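Asset tags keep falling off, and our equipment list has duplicates. What should we fix first?

Posted by blackwood_facilities
Sep 5, 2021

I look after two buildings on the Blackwood site. We have 1317 items in Wavel, and a walkthrough in May turned up more than 100 that were either listed twice or had no tag left on them. Most of the lost tags were on rooftop units and in the boiler room. Do I clean up the list first or retag first? There is also no agreed cutoff for what gets a tag. The last manager tagged desk chairs. 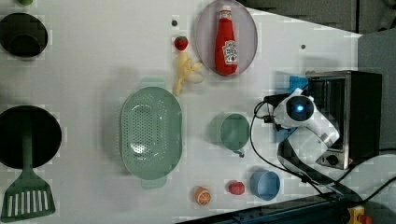

We're on paper polyester labels now, printed in house. Budget for new ones is small.

Liretti_maint
Accepted reply

Clean up the list first. If you retag with duplicates in there, you end up with two new numbers on one pump and the work history split between them.

Export everything to a spreadsheet and sort by serial number, then by room. Matching serials are true duplicates. Blank serials need someone to go and look. Keep the record with the longer work history and move the other one to inactive. Don't delete it, or old work orders will point to nothing.
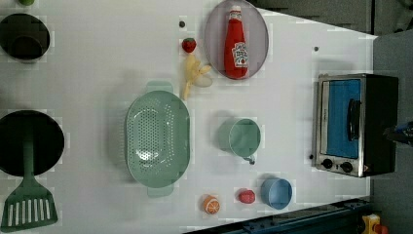

Tabletop with toy cookware, seen from above.

For the cutoff, we tag anything that gets scheduled maintenance, anything that needs an inspection by law, and anything over $200 that can be moved. Chairs are out. Building parts like doors are listed by room with no tag, except fire doors.

When you do retag, go one mechanical room at a time and update the record while you're standing there. Writing numbers on a clipboard to type in later is how we got our own duplicates. 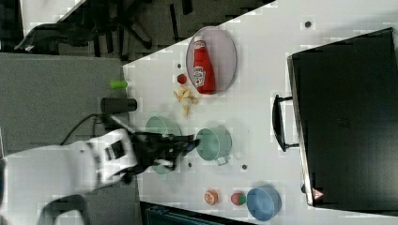
Photo: Poton

Also lock down who can add a record. We have two people with that right, and everybody else sends a request.

rooftop_unit_7

Get metal tags for the roof. Ours are anodized aluminum and riveted on. Don't drill into a cabinet without checking what's behind the panel. Polyester is fine indoors if you wipe the surface with alcohol first and let it dry. 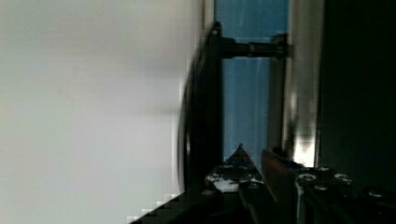 Put the tag near the nameplate so people can find it. For the boiler room we hang brass tags on a chain because nothing sticks to hot pipe insulation.

blackwood_facilities

Thanks. I ran the sort by serial and have 421 rows with a blank serial, so that's a lot of walking. Starting with the boiler room. Does anyone keep the old tag number in a notes field, or just drop it?

Liretti_maint

Keep it. We have a field called "previous ID" and it gets searched every week.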